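**Dahlgren group reports method for robots working from tilted views**

SKISAVHOLM – Researchers at Dahlgren have published a method that lets a two-armed robot keep track of kitchen objects when its cameras are far from level. The work was done entirely in simulation, using the Simer kitchen. 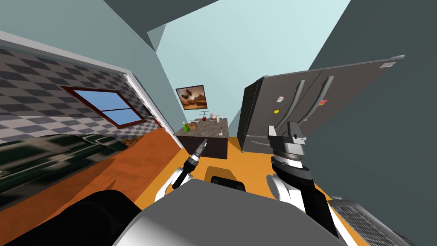

*Page last changed: Thursday, 14:20*

The method, called Uvness, compares the view from the robot's head with closer views taken near the grippers. It does not correct the horizon first. Each object is matched across views by shape and by the surface it rests on.

The group ran 922 trials in 17 room layouts. Uvness kept hold of the target object's position in nearly 300 more trials than the group's earlier method.

"Levelling the picture costs time, and small errors there get passed on to the arm," said Marit Nyberg, who led the study. "We left that step out and looked at what the counter could tell us."

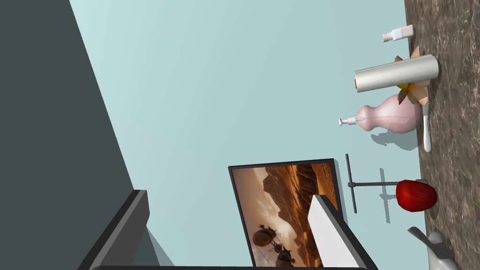 *Simulated close view with gripper fingers, monitor and marble countertop.*

Pictures shown on screens are still a problem – the method sometimes treats them as part of the room. Glossy surfaces also gave weaker results. Torunn Nygård is leading work on both, and tests on a physical robot are planned for December.

The five room layouts used for tuning are available on request.

Press contact: Morfudd Gwilliam, Dahlgren, Skisavholm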